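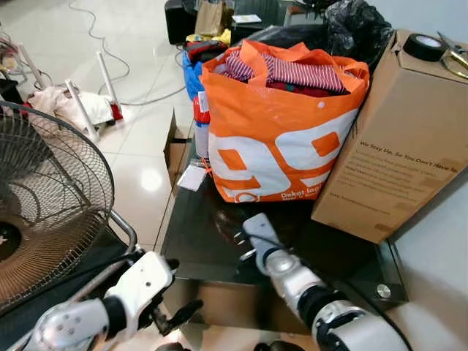

Orange and white tote on a glass-topped table, clothes folded inside, cardboard box and tape next to it.

Endstead Makers' Market Vendor List

Hi, and thanks for stopping by! I started typing up old craft fair programs in January, mostly from the Endstead spring and harvest markets, and the pile got big enough that I figured other people might want it too.

What you get is one plain CSV with 1786 rows. Each row is one stall at one market, so a potter who came back every year shows up every year. The columns are market, year, stall number, trade name, craft, and town. There are 68 craft labels (I kept "candles" and "beeswax candles" apart, sorry if that drives you nuts).

Things to watch for:

Stall numbers are missing for the Pascual Hall markets. The programs just didn't print them.

Zetley is spelled 6 different ways in the originals. I fixed those in the town column and left the trade names alone.

I checked 50 rows against the paper programs a second time and corrected the typos I found. There are surely more hiding in there!

I used Findanix to search the scans, but you don't need it. Any spreadsheet program opens the file fine.

Use it for whatever you like, and a mention is nice if you publish something. If you have a program I'm missing, especially a harvest one, please open an issue and I'll add it.

Last updated 14 March 2023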